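Trovix, week three of the trial

I said I'd give Trovix a fair go before moaning about it, so I have. It's a subscription: you get a made-up flat on your screen, a two-armed robot to put in it, and a pile of ready-made household jobs. The basic plan is 29 a month. Glykeria Sfakianakis swears by it and has been on at me since May.

The sales page promises 283 jobs. I went through the list on Tuesday with a cup of tea and a lot of them are the same job with the furniture shifted. Fine, but call it that.

My bigger gripe is what you're meant to learn from it. A gripper that behaves itself on screen tells me very little about the one on my bench in Tomar, which has a sticky joint and a bad temper. I asked support how their friction numbers were worked out. Telma Bustos wrote back quickly and politely, and I still don't know.

Setting up took me nearly 8 hours, mostly fighting the licence tool. The rendering is decent, I'll give them that, and you can look at things from close behind a gripper, handy when you care about finger gaps. Whether that's worth paying for every month, I doubt it. I've got until the trial runs out to be talked round.
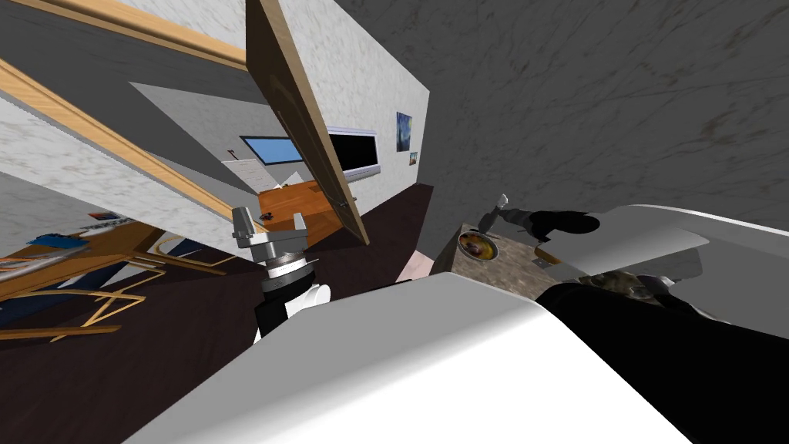
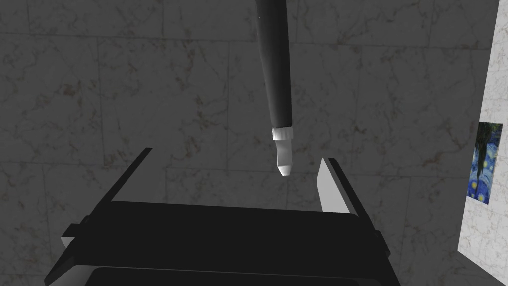

Both from the Trovix flat, marble walls and Starry Night included.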